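The planner had a name for the cloth, and the name was obstacle_3.

Fulgencio Ledesma found this out on the morning of 29th April, reading a log file with his glasses pushed up into his hair, where they did him no good. He had spent the better part of a month believing that his software was folding, or at least attempting to fold. According to the log it had been doing something else. It had been steering politely around the cloth, the way you steer around a man asleep on a train platform, and arriving with great precision at the far side of nothing.

"It's avoiding it," he said.

"Avoiding what?" said Kurniawati Siregar, from behind her own screen.

"The job."

She came over. Kurniawati had written the perception half of Oneck, and Fulgencio had written the planning half, and the two halves met in a file called bridge.py that neither of them admitted to having started. She read the log from the bottom up, which was her way with logs and also with novels.

"My side says cloth," she said. "Confidence is fine. Look."

"Your side says cloth. Then bridge.py asks whether cloth is a rigid body, and gets no answer, and when it gets no answer it says obstacle."

"Who wrote that default?"

They both looked at the ceiling for a while.

The default was sensible, in its way. It dated from the Skodia contract, when everything on the table had been a box, and a thing the arm couldn't identify was most likely a thing the arm shouldn't hit. Skodia had been delighted with it. Then Skodia had stopped answering emails, and the money now came from a company called Flultby, which wanted linens handled and had used the word "gently" in its statement of work, undefined, on two separate pages.

Fulgencio deleted the default. It was one line. He ran the tests, and 63 of them failed.

"That's not so bad," said Kurniawati.

"There are 63 of them."

"Oh."

It took them until past lunch to get the suite passing again, mainly by teaching each test in turn that a soft thing was permitted to exist. The collision checker was the worst. It had strong opinions about contact. You could tell it that the fingers were allowed to touch the cloth, and it would agree, and then it would ask about the table underneath, and you'd have to have the whole conversation over. Fulgencio finally gave it a list of permitted contacts and a tolerance in millimeters. He picked the number by typing the first one that looked modest.

Then there was the question of where to grab. Kurniawati's model was supposed to hand over a grasp point, and it did, with every sign of conviction, and the grasp point was the smiley face.

"It's high contrast," she said.

"It's a face."

"It doesn't know it's a face. It thinks it's an excellent corner."

She had a theory about this, and the theory needed a whiteboard, and on the whiteboard the theory lost a minus sign and had to be sent home. In the end she did what she always swore she'd never do and wrote a rule. Ignore flat yellow. Prefer ridges. Rank the ridges by height above the table, take the tallest, close on it from both sides. She committed this under the message "temporary," joining a long and distinguished line of commits with that message, the oldest of which was still holding up the logging system.

The simulator liked the rule very much. The simulator ran 600 trials while Fulgencio ate a sandwich, and it reported success in every single one, including a few in which the cloth had fallen through the floor and was presumably still going.

"I don't trust it," he said.

"You never trust it."

"It folded a cloth that was under the building."

Mr. Santoso, who owned the company and had once understood all of it, came by in the afternoon and asked whether it was working. He had a call with Flultby in June and liked to start worrying early. Fulgencio told him the planner no longer considered the product a hazard. Santoso thought this over and said he might phrase it differently on the call.

When he'd gone, Kurniawati loaded the new build. Fulgencio set the speed limit low, then lower, then to a value the config file underlined in red as probably a mistake. He turned on the state display so they could watch the planner make up its mind.

SEARCHING, it said. Then RIDGE FOUND. Then APPROACH, for so long that he checked whether the display had frozen. It hadn't. The arm was simply taking him at his word about the speed.

"What did it call it?" Kurniawati asked.

He scrolled up to look. The planner had a new name for the cloth, and the name was target_1.

"Well," he said. "That's a promotion."
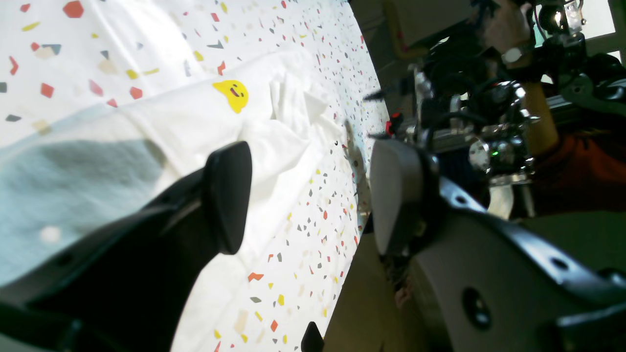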